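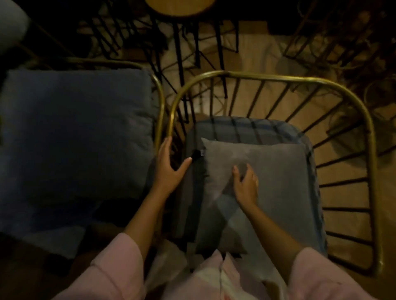 **To:** Remedios Pastor, Skostosa
**From:** Marcelino Barroso, Garrido guest house
**Date:** 10/29/22

Dear Mrs. Pastor,

I write to inform you of the work in the sitting room, which your grant is paying. From the 2,041 dollars we have spent the part for seating and for cleaning. The part for lamps is still untouched.

All the chairs have now their seat cushions and the small gray pillows. Saturnino Iglesias has checked the seams and found 3 pillows with a weak zipper – the shop in Bovville agreed to change them.

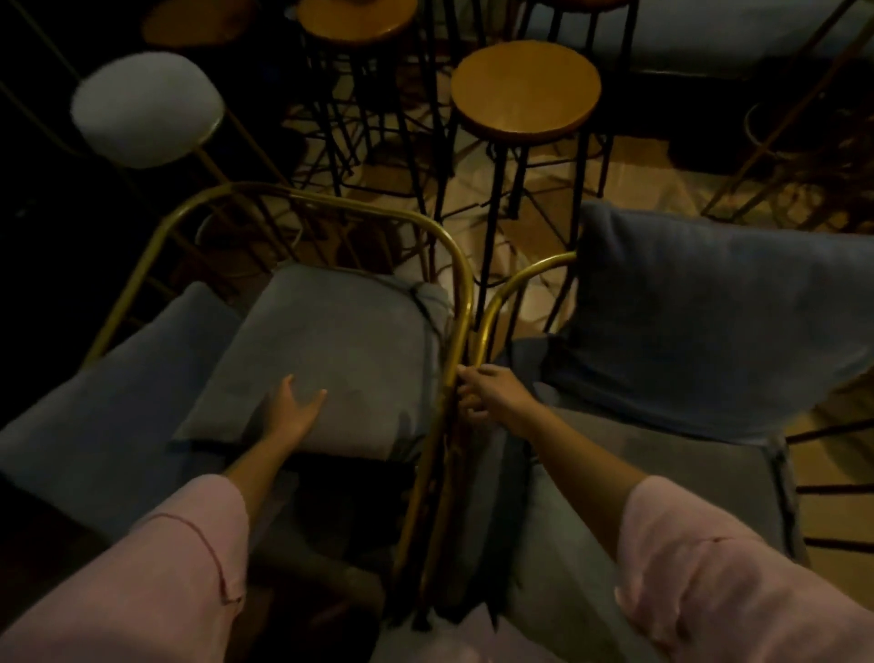 The placement of the chairs took more time than I planned. Guests asked for places where two persons can talk in a low voice, so we try them in pairs. With the armchairs side by side like this, the gold frames almost touch, and I would like to leave a little more space so the metal does not get scratches. The gray seat cushions stay as they are.

Still to do before January:

- felt pads under the chair legs
- 4 lamps, offer from Welier expected
- second cleaning of the covers

Rodrigo Campos will send you the receipts separately.

With kind regards,
Marcelino Barroso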